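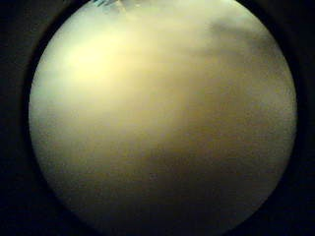
Review: Vivby Partanen handheld lens meter

3 Jun 2021

The Partanen is a battery-powered lens meter aimed at small practices and domiciliary work. I ran it beside our bench unit for 4 weeks, mostly on single vision and bifocal lenses.

Build and handling

The body weighs 700 g with the battery fitted. The lens rest is firm, but the marking pins need more pressure than I would like. High-wrap frames are awkward to seat and took two or three attempts each.

Readings

Sphere and cylinder agreed with the bench unit to within 0.12 D on everything up to 6.00 D. Above that the Partanen read slightly low on minus lenses. Axis was steady except on cylinders of 0.25 D, where it wandered by several degrees. Prism is shown to one decimal place only.

Progressives are its weak point. The add reading depends heavily on where the lens is held — Leena Hämäläinen repeated my set and got different figures on three pairs.

Power and price

A full charge gave 300 readings. The charger is a separate purchase. List price is £1,502 before VAT, and the Jikent costs less but cannot store results.

Suitable for home visits. I would not use it as the only meter in a practice.

Recent reviews
Jikent pupillometer
Hadis frame warmer
Trial lens sets compared

Back to top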